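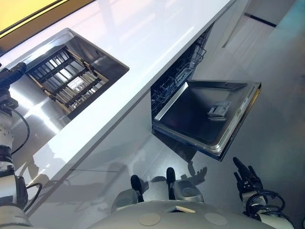 Prarnia Pickles & Preserves | About Us | The Classes Team

Hi! I run the classes side of Prarnia, and I got handed the job of writing this page because I talk the most. The jar side (the people who make what you see in the stores) has its own page, and so does shipping, so if you're trying to find out where your order is, try them first. This page is for anyone thinking of coming to learn how to pickle, ferment or can something with us in Leltow.

How we got going

Prarnia started with a farm stand out on the Zindby road. I'd lost an office job I didn't like much and my sister-in-law had a bean field that had gone completely out of control, and between the two of us we put up more dilly beans that summer than any two families could eat. We sold them off a card table. People bought them, which was nice, but what they really wanted to do was stand there and ask questions. Can I use regular table salt? Why did mine go mushy? My grandmother put a grape leaf in the jar, was she onto something? (She was, grape leaves have tannins and they do help keep a cucumber crisp, though cutting off the blossom end helps more.)

By the second August I was spending more time answering than selling, so I put up a sign saying COME LEARN PICKLES, eight people showed up, and I did the whole thing on two camp stoves under a tarp. It rained. The brine was too salty and I forgot to bring a funnel. All but one of those people came back for the next one!

We moved into Leltow when the farm stand got too small for the jar business, and the classes came along. I like it in town. There's parking, there's a bakery two doors down, and I don't have to haul water.

What we teach

The one most people take first is Quick Pickles, and it's the one I'd tell you to take too. It's an evening class, 6 to 8:30, no canning involved, and you go home with three jars for the fridge. We usually do red onions, carrots with ginger, and whatever the growers have too much of. Last fall that was green tomatoes for weeks on end, and I have come around on green tomatoes.

After that there's Water Bath Basics, a longer daytime class with a lunch break in the middle. We cover headspace, altitude, lids, how to tell a good seal from a bad one, and why you should follow a tested recipe instead of something you saw on your phone. I get a little bossy in this one. If your jam doesn't set you've got ice cream topping and life goes on, but low-acid food in a badly processed jar can make people very sick, and I won't be cute about it. If you're above 1000 feet your processing times change, and we'll go over how to look that up for where you live. Bring your elevation with you if you know it. A surprising number of our people drive down from the hills and have been using the sea level numbers for years.

Then there's Fermenting, my favorite, spread over two sessions three weeks apart so you can see and taste what happened in between. Sauerkraut, a simple kimchi, half sours, and hot sauce if the peppers are in. You'll take your crock or jar home after the first session, and then everybody brings theirs back and we taste all of them side by side. Same cabbage, same salt, same recipe and they come out so different! Kitchen temperature does most of that. Somebody always has one that lived on top of the refrigerator and it's always the sourest.

We also do Jam and Marmalade in winter, when the citrus is good and it's too miserable to be outside, and a short kids' class in July where we make bread-and-butter pickles and don't let anyone under twelve near the stove. The kids are better at packing jars than the grownups, by the way. Small hands.

We don't teach pressure canning right now. I get asked every week. We used to, and I'd love to bring it back, but it needs a smaller group and a longer day than we've been able to schedule. Your county extension office may well offer a class, and they'll often test the dial gauge on your canner too, so give them a call.

About Wumbei

If you've heard of us at all it may be from Wumbei, our recipe notebook. It began as a stapled handout (the name was on an old seed tin we kept the cards in, and I have no better story than that). Every time a student asked something I couldn't answer, I'd go look it up or test it and add a page. It got fat. Now it's spiral bound, it lies flat on the counter, and there's a wide margin for writing in, because I write in all my cookbooks and I think you should too.

Everyone who takes a full-day class gets a copy. You can also buy one at the front without taking anything. We printed 800 of the last edition and they went faster than I'd planned for, so if we're out, leave your email at the front and we'll let you know when the next batch arrives. The new one has the carrot recipe corrected. If you have the old one, the sugar on the ginger carrots should be a quarter cup, and I'm very sorry to everybody who made candy.

Where the vegetables come from

Mostly from close by. We buy from growers between Leltow and Zindby, and we buy seconds whenever they have them, since a crooked cucumber tastes the same as a straight one once it's sliced. Cabbage keeps well so we can get that local into winter. Citrus obviously we can't. Garlic we grow a little of ourselves behind the building, hardneck, planted in October, and I braid it badly.

We don't say everything is organic because it isn't. Some of it is. Ask me in class what's what that week and I'll tell you.

Salt, vinegar and jars are the boring part of the shopping and they matter a lot. We use plain canning salt with nothing added, and vinegar at five percent acidity, always. Check the label on yours at home. Some of the cheap white vinegar on the shelf these days is four percent, and it's fine for cleaning your windows, but please don't can with it.

A few things people ask

Do I need to bring anything? An apron if you like to wear one, closed-toe shoes, and a box or bag to get your jars home in. We have knives, but if you love your own knife, bring it.

Can I come if I've never cooked? Yes! Please do. If you can cut an onion in half you're set, and if you can't, we'll do that bit together.

I've been canning for forty years, will I be bored? Maybe in the first hour of Basics. Come to Fermenting, or email me and I'll be straight with you about which class would be worth your money. The advice on some things has changed as well. If you still turn your jars upside down to seal them, or do your jam with paraffin on top, I'd like to see you in class.

What about allergies? Tell us when you sign up. Mustard and celery seed turn up in a lot of pickles, and the kimchi usually has fish sauce, though we can set up a jar without it if we know ahead.

Can I get a refund? Full refund up to a week out. Inside a week we'll move you to another date if there's one with room. If you're sick just stay home and call, we'll work it out.

Do you do private groups? We do, evenings mostly, and we've had birthdays, a book club, one very competitive family reunion. It's a $100 deposit to hold the date and that comes off your total. We don't serve alcohol but there's a decent place across the street for afterward.

Gift certificates are at the front or by phone, and they don't expire. Somebody used one this spring that I'd written out by hand back at the farm stand, with a drawing of a bean on it, and I honored it and kept it for the wall.

Signing up and getting in touch

The class calendar goes up a season at a time. Summer dates go up in May and the August tomato classes fill first, so don't wait on those. For everything else you can usually get in with a couple of weeks' notice, and there's a waitlist, and the waitlist does move, so put your name down even if it looks hopeless.

You can call us on extension 3267 from the main Prarnia number, any time between 9 and 4. If I'm teaching I won't pick up, so leave a message, say your number slowly, and tell me which class you're asking about. Email works too, use the form on the contact page and choose Classes from the menu or it'll go to shipping and they'll have to walk it over.

The entrance for classes is on the side of the building, past the garlic. The front door is for the store and it closes at 5, so for an evening class come around and ring the bell, and if it doesn't sound like it rang, knock.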